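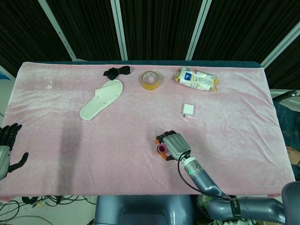

Slipper and packing tape on the pink cloth

I've been meaning to write about the humming for months now, and every time I sit down to do it I end up writing about soup or the neighbor's fence instead. So tonight the soup can wait.

Those of you who have been reading for a while will remember that I was short of breath for most of last winter. It was the tail end of a bad chest infection, and although the doctor was happy with my lungs by January, I was not happy with them at all. I would get to the top of the stairs and stand there holding the newel post like it was an old friend. I had a sheet of breathing exercises from the clinic, and I did them faithfully for a week and then less faithfully, and then the sheet went into the drawer with the takeout menus.

What got me going again was a flyer at the library for a singing group over in Trorden. "Singing for Easier Breathing," it said, at the Solheim Rooms, mornings at 10:30, no experience needed. I have no experience, unless you count church as a girl and a great deal of singing in the car. I drove past the turn twice before I worked up the nerve to park.

I expected songs right away, and what we did for the first half hour was hum. Lips closed, teeth a little apart, one low note, as soft as you please. Then the same note with a hand on the breastbone, so you could feel it buzzing. Then a slow breath in through the nose and a hiss out, like a tire going down, while the leader counted. I got as far as nine on my first hiss and thought that was pretty poor. The woman beside me got to six and was delighted with herself, so I decided to be delighted too.

The leader was trained as a music therapist and worked in hospitals before she took on the groups. She is very clear that this goes alongside whatever your doctor has you doing and doesn't replace any of it. I liked that about her. I have been to one or two things over the years (the crystal evening, some of you will recall!) where a good deal more was promised. She talked about posture, and about letting the belly go soft when you breathe in, which goes against everything my mother ever taught me about standing up straight in a good dress. She said most of us lift our shoulders to breathe when we're anxious, and I looked down and there were mine, up by my earrings.

After the humming there was a tea break, and then we did sing. Old things mostly, rounds and lullabies and a rowing song with a long line in it that you have to plan for, or you run out of air before the river does. I still run out. The trick, she says, is to drop out for a word, breathe, and come back in as if you'd meant to, and with that many voices going it really doesn't show.

Now, practice at home. I don't have a piano, and I can't find a note out of thin air, so I looked for something to hum along to. A lady in the group had a little Dakell shruti box, a sort of wooden bellows that holds one long note for as long as you keep pumping, and I fell completely in love with it. It was also 300 dollars, and I am not that far gone yet. I tried an app called Fitenent, which plays a drone and shows you a circle that grows and shrinks to breathe with. The drone is lovely. The circle made me feel rushed, so I turn the phone face down and just listen. The free part has been plenty for me, and I cancelled the rest before the trial ran out – set yourself a reminder if you try it, they don't send one.

I do ten minutes after breakfast, before I've talked to anyone, and sometimes a few more in the kitchen while the kettle is on. My best hiss is 22 now. I can't tell you that the humming did it. Spring came, I walked more, and time does a lot of the mending on its own. But I sleep better on the days I've done it, and I've noticed I can read a whole page aloud to my grandson without stopping in the middle to puff.

The other thing is the company. I hadn't understood how quiet the winter had been until I was in a room full of people all holding the same note. There's a man who turned 79 this spring and comes on two buses, and he has the deepest voice I've ever stood next to. You feel it in the floorboards. On my third visit I got a bit teary in the middle of a lullaby, and the person next to me just kept on singing and passed me a tissue, and I can't think of anything kinder.

A few of you asked in the comments about cost. It's 2 dollars a morning and that includes the tea, and they'd like you to wear shoes you can stand in comfortably. Bring water. If you're coming from the highway, take the second entrance to the lot, the first one is for the dentist and they are strict about it.

Next time I'll get back to the soup, and I'll put up the barley one with the corrected amount of salt.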